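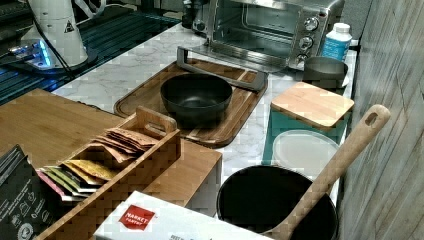
Maëlys Tanguy

Handout 6: Comparing grippers on a crowded worktop
Laboratory Methods for Manipulation, Hundstead

Revised 4/13/21. Replaces the February version, in which the scoring rules for partial grasps were wrong.

1. Purpose

The earlier handouts dealt with single objects on a bare plate. In this session the arm stays the same, the controller stays the same, and the end effector is changed. You will run the same task list with two grippers and report where they differ. The layout is a kitchen one, with a marble counter behind and a lower wooden tabletop in front.

The grippers are the Loma, a parallel-jaw unit with flat rubber pads, and the Guérin, an underactuated unit with two jointed fingers. Both mount on the same flange. The Loma closes faster and repeats better. The Guérin opens wider and tolerates a poor approach angle. Neither fact tells you which will score higher on a given object, and you should write down a prediction for each object before you start.

2. Objects and grasp types

Bowl. Black, deep, round, with a thin rim, centred on the cutting board. The standard grasp is a rim pinch, one finger inside and one outside. Record the approach angle. With the Loma a tilt of more than 20 degrees from the rim normal counts as a fault even if the bowl lifts, as the pad is then carrying the load on its edge.

Long spoon. Laid across the black pot, with the slotted end of the handle raised. Grasp on the handle only. A grasp that drags the spoon along the rim of the pot is scored as a partial.

Tea packets. The organiser box holds packets in rows, brown kraft paper towards the back and coloured ones in the front compartment. Take one coloured packet. This is the hardest item on the list for both grippers. The packets stand close together and the fingertips must enter from above, next to the raised handle of the box. Lifting two packets at once is a partial. Lifting the box is a failure.

Tea organiser. Grasp by the cutout grip in the raised handle. Check finger thickness against the cutout before commanding a descent.

Translucent lid. It leans slightly against the front of the teal box. A pinch at the upper edge is usual. If the lid slides flat, the attempt is over; do not try to recover it with the arm.

Bottle. White plastic, light blue label, white screw cap, near the back corner of the counter. Grasp at the label. The grey metal container stands just in front of it and slightly lower, so a straight horizontal approach is not available. Plan from above or from the side and state which.

The toaster oven, the cutting board and the angular metal stand are obstacles. They must be in the collision model. The stand's long bar runs horizontally across the back of the board, in front of the oven, and is the item most often left out by students who build the model from memory. A bowl approach planned without it will look perfectly good in simulation.

3. Procedure

Zero the wrist force sensor with the gripper mounted and open. Repeat after every change of gripper. The two units differ in mass and the payload setting in the controller must be changed as well.

Set the closing force to the value on the card in the Trurnen cabinet. Do not tune it per object. The aim is to compare the hardware at a fixed setting.

Set the speed override to 20 per cent for the first pass. After one clean pass through the whole list you may go to 100 per cent for free-space moves only. Approach and retreat stay slow.

Carry out 6 attempts per object per gripper. Restore the object to its start pose between attempts, using the marked-up printout. Finish all objects with one gripper before changing to the other.

Keep hands out of the workspace while the drives are enabled. One person holds the enabling switch and does nothing else.

4. Scoring

A success scores 2, a partial 1, a failure 0. A success means that the object was lifted clear, held for the full dwell time and put down upright. Anything lifted but dropped, dragged or put down on its side is a partial. A collision with any obstacle is a failure whatever happens to the object.

Note the cause of every partial and failure in plain words. 'Slip' is not enough. Write whether the pad slid along the surface, the object rotated between the fingers, or the object was pushed away before closure.

5. Report

Give the totals per object, then the totals per gripper. Students tend to report the second and skip the first. The overall score depends heavily on the choice of objects - a list with more thin items would favour the Loma - and has little meaning alone.

Compare results with your written predictions, including the wrong ones. Attach the controller log for at least one failed attempt and mark the point at which the failure could first have been detected from the force signal.

Reading for the next session: the chapter on contact models, up to the end of the section on soft fingers.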